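Aug 14, 2019
Gripper comparison, plate handling, simulation

Picking up the plate transfer work from May. Waltraud wants a recommendation before we order the second set of fingers for the Canderholm cell, so the plan is to run both finger designs through the same approach and grasp in the simulator first, then repeat only the interesting cases on hardware.

The two candidates:

Wieser parallel gripper with the long straight fingers. Flat inner faces, no pads modeled yet.
Mullico gripper with the short hooked fingers, which take the plate from under the skirt.

Same arm model, same controller (Pandine, default gains), same start pose. The only things swapped are the gripper and its tool offset. I checked the offsets twice, having lost most of a morning in May to a sign error in the Mullico one.

Setup

Plate is the multiwell model Tolera cleaned up. He closed the gaps in the mesh along the skirt, and the contact solver no longer complains about it. Deck is the perforated one, fixed to the table. Plate friction is set by guess for now - see the open items.

200 trials per gripper. Plate position and rotation jittered a little each time, same random seed for both so the starting poses match one to one. Approach is from above, fingers open, then straight down, close, lift, hold, set back.

A trial counts as good if the plate leaves the deck level and is still in the grasp at the end of the hold. Anything that touches the deck with a finger on the way down is a fail even if the lift works.

Results

Mullico: 26 fails out of 200. Nearly all of them are one hook landing on top of the skirt when the plate is rotated. The gripper then closes anyway and tips the plate. Once the hooks are under, it never dropped one.

Wieser: 12 fails out of 200. Different pattern. Most are slips during the lift, with the plate rotating nose down between the fingers. The rest are one finger touching the plate wall before the other and dragging it sideways until the controller gives up on the position error.

I went back over the Wieser slips in the wrist camera view, stepping from the open pose onward. The fingers run parallel to the long sides and there is deck showing in the gap on both sides, so the approach itself has room. The trouble begins at contact. On the slips, the fingers reach only part of the way along the plate and the far end hangs out past the tips.
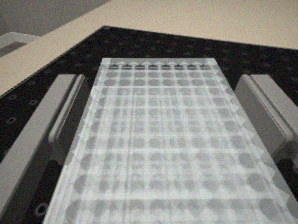

Wrist camera notes

The plate is hard to read in this view. It is translucent and the near wells double up with the ribs, so the edge finder picks up well rows as often as it picks up the outer wall. Restricting the search to a band along each long side fixed it for most poses. Those sides come out a bit brighter than the interior and they are straight, so a plain line fit is enough.

Far edge is less reliable. The rim there has the row of small pointed marks over a dark band, and the fit jumps between the two. For now I take the far edge from the plate model and only measure the sides. Fine for these trials, not fine if somebody loads a different plate type.

The render is also grainier than I would like. Waltraud asked whether the noise is realistic. I don't know. I left it on, on the theory that a fit that only works on clean pictures is no use to us.

Camera placement is the same for both grippers, but the Mullico body hides more of the near end. We could move the bracket outward, though then it gets close to the cable loop at the wrist. Tolera is going to measure the real clearance.

Where this leaves us

Leaning toward Wieser. Its failures look like something we can work on with pads and a deeper grasp point. The Mullico hook problem needs better rotation correction before descent, and we don't have that yet. I would not put it to Waltraud as settled on simulation alone, with the friction value being what it is.

Open items

Measure friction on a real plate, dry and with a bit of condensation. Tolera has the pull gauge.
Move the Wieser grasp point farther along the plate and rerun with the same seed.
Add pads to the finger model. Ask Wieser for a drawing first - the catalog page gives the outline but not the thickness.
Rerun Mullico with rotation correction faked from the true pose, to see how much of the fail count goes away.
Save the controller logs for the sideways drags before the disk cleanup runs.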